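Dual-arm cell, spares and fixturing budget
Estthorpe forum > Automation > Purchasing

kv_mill
Request goes in Sunday night. Two arms are already approved. What's left has to cover grippers, cabling, trays and spares. Bruvcombe quoted a 4 week lead on gripper fingers and 19 on a replacement wrist joint. How are people splitting the remainder?

halfnut
Spares first. With a 19 week lead you either own the joint or you own a dead cell.

tolstack
Disagree. A wrist joint is a third of an arm. Buy finger sets and cables, those are what wear. We run two cells at Rustgate and have replaced zero joints. Cables, plenty.

halfnut
Zero so far. What's your duty cycle?

tolstack
33 percent, one shift.

halfnut
So not comparable to a cell running nights.

kv_mill
Ours would be one shift until September. Parts are small: brass fittings, breakers, switch boxes, plus consumables like tape rolls.

pdrum
Don't let the fixturing line get cut. Ververidis wanted us on machined nests for every part number. We went with plain plastic trays, a color per family, and put the money into wrist cameras and strain relief.

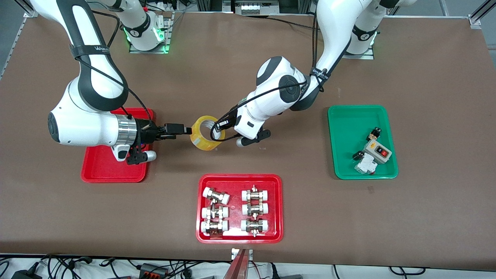
Cable dressing is the line I'd raise. Straps on the forearm are cheap, but budget the hours too. We booked 4 and should have booked 19. Also get the longer power leads up front, reordering cost us freight twice.

tolstack
Trays are fine until you need repeatable part orientation. Then you're paying for vision time on every pick.

pdrum
Agreed above 100 picks an hour. We're under that.

kv_mill
So are we. Going with trays, two finger sets per arm, a full cable kit and no joint. Will ask Bruvcombe about an exchange unit.

halfnut
Get the exchange terms in writing.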